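Household Waste and Packaging
Notes for lecture 5: deposits, bins, cups

Posted Saturday, December 25, 2021. Slides will follow when I get the file to behave. These are my speaking notes cleaned up a bit, so gaps where I drew on the board. Reading is Economou, chapters 2 and 3. Skip the appendix on tax law.

Where we left off

Last time: who pays for getting rid of stuff. Short version was that the buyer pays once at the store and then again through local taxes or the trash bill, and the second payment is invisible to most people. Flat monthly fee = extra bag costs you nothing = no reason to make less trash. Pay per bag changes the price of the last bag. Also changes how much ends up in ditches, and we said we would come back to that.

Today is the drinks container. Small, light, everywhere, used for a few minutes. Good case because you can see nearly every policy tool tried on it at one time or another.

Terms you need:
Refillable: goes back to the filler, gets washed, filled again.
Recyclable: goes back as material. Melted, pulped, whatever.
Deposit: money added at sale, paid back on return.
Return rate: containers returned divided by containers sold. Watch the bottom of that fraction. Some reports divide by containers collected, and then of course the number looks great.

Same drink can reach you in several ways and the material matters a lot for what happens next. Metal cans hold their value as scrap, so people will pick them up even with no deposit at all. Plastic depends on the type and the color. Clear sells best, colored plastic sells for less, as it can't be made back into clear. Caps and labels are often a different plastic from the bottle. Cups are the odd one out, no deposit system I know of started with cups.

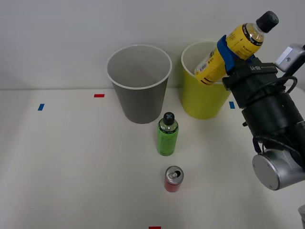

How a deposit works

Follow the money. Filler sells to store and charges the deposit. Store sells to you, charges the deposit. You bring back the empty, store pays you. Store gets paid back by the filler or by a clearing office. If you never bring it back, the nickel sits somewhere. Where it sits is the whole fight. Three options: filler keeps it, state keeps it, or it goes in a fund for running the system.

If the filler keeps it, the filler makes money when you DON'T return. Think about what that does to how many return points they want to open. Good exam material, hint.

Does the size of the deposit matter? Yes but less than you would guess. Five cents when it was first set bought something. It buys almost nothing now and the amount is often written into the law, so it shrinks every year with prices. Raising it helps. So does having a return point in the place you already shop. If I have to drive across town for a bag of cans I am doing it for the feeling and not the money, and the gas costs more then the refund.

Who actually returns? Split into two groups:
a) the buyer
b) somebody else who picks it out of the trash or off the ground

Group b gets left out of the simple model. With a deposit, a thrown away container still has a price on it, so someone will go get it. The return rate can be high even where buyers don't care. We can argue about whether that's a good way to run things. Some of you did argue, after class, for quite a while. Put it in the discussion page please so the rest can read it.

Case: Jakaden

The Jakaden beach district count. Sand and parking lot walked in February, off season, before any deposit, and 1,121 drinks containers picked up and sorted by type. It gets quoted everywhere, including by people who should know better. Problems:

One walk. No idea if it was a normal day.
Off season, so wind and tide matter more than picnics.
Containers only. Nobody weighed anything, and a glass bottle and a plastic one count the same.
No second walk after the deposit came in!! So there is a before and no after.

You can use it to say what kinds of containers were there. You can't use it to say the deposit worked. Write that on your hand.

Bins

Moving to what happens where there is no deposit, or for stuff it doesn't cover. Mostly this means a bin, or a pair of them.

Main findings from the reading, in my words:

Distance beats attitude. Put the recycling next to the trash and people use both. Put it down the hall and they use the trash, including people who told you on the survey that they care a great deal.

Pairing matters. A recycling bin alone becomes a trash can by lunch. A trash can alone gets everything. Together, some sorting happens.

Lid shape does more than the sign. Round hole for bottles, slot for paper. People read the hole. Very few read the poster.

Color: only helps if it is the same color all over the building. Different color code on every floor is worse than no code.

Dirty loads. One half full soda in a bin of paper ruins plenty of paper. That's why the sorting plant rejects loads and why the rate you see in the brochure (collected) is higher than the rate of stuff really recycled. Again, look at the bottom of the fraction. And the top.

Open tops are the hardest case. Nothing to slow you down, no hole to read, whatever is in your hand goes in the nearer one.
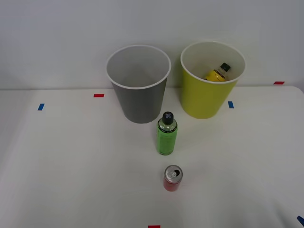

Chrysoula Tsakiris wrote in on the discussion page that I am too hard on signs. Her point: in Istine Hall they swapped the word poster for real items glued to a board, an actual fork, an actual yogurt tub, and people did stop and look at it. She adds that the novelty might have worn off by spring and no one checked.

Fair. I would file that under "show the object" and keep it apart from "tell people the rule." The chapter lumps them together and it shouldn't. Anyone looking for a paper topic, there it is. You would need a before and an after, see Jakaden.

Cups

Running short on time here in class so the notes are longer than what I said.

A paper cup for drinks usually is paper plus a thin plastic lining. The lining is what keeps it from going soft. Also what makes it a pain to recycle, the pulper has to get the two apart and many mills won't bother. So in most towns: trash. People put them in with paper because it says paper. This is called wishful recycling in chapter 3, nice term, use it.

Cup charge vs cup discount. Same amount of money either way, say a small sum off if you bring your own, or the same sum added if you don't. The charge works better. Loss feels bigger than gain. You had this in the intro course.

Borrowed cups: you pay a deposit on a sturdy cup, bring it back to any shop in the scheme. Jamer is the scheme we use as the case. Trouble spots are washing (who, where, how far by truck) and cups that never come home. A sturdy cup takes more material to make, so it needs a certain number of trips before it beats the throwaway. That number is the break-even. If customers keep the cups in a kitchen cabinet, you never get there. 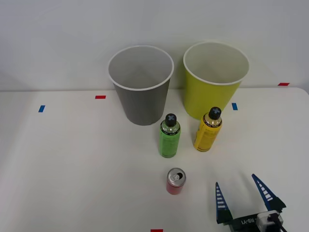

Break-even depends on what you count. Hot water for washing counts. So does the lid. Worked problem on the board is in the homework file with other numbers, don't copy the board ones, I changed them.

One more thing on Jamer, the deposit there is set by guess. Too low and the cup is a cheap souvenir. Too high and people won't sign up for a coffee they wanted in a hurry. Compare with the can deposit from the first part, where the container is worth almost nothing to the buyer once it's empty. A nice cup is worth something to keep. Differnt problem, same tool.

For next time

Read the rest of chapter 3, the part on refill bottles and why they went away.
Problem set: do 2, 3 and 5. Skip the others, they need stuff we haven't covered.
Half a page, typed: pick one place on campus with a pair of bins and say how far apart they are and what the tops look like. Don't go digging in them.
Questions on the discussion page, my inbox is a mess until classes start again.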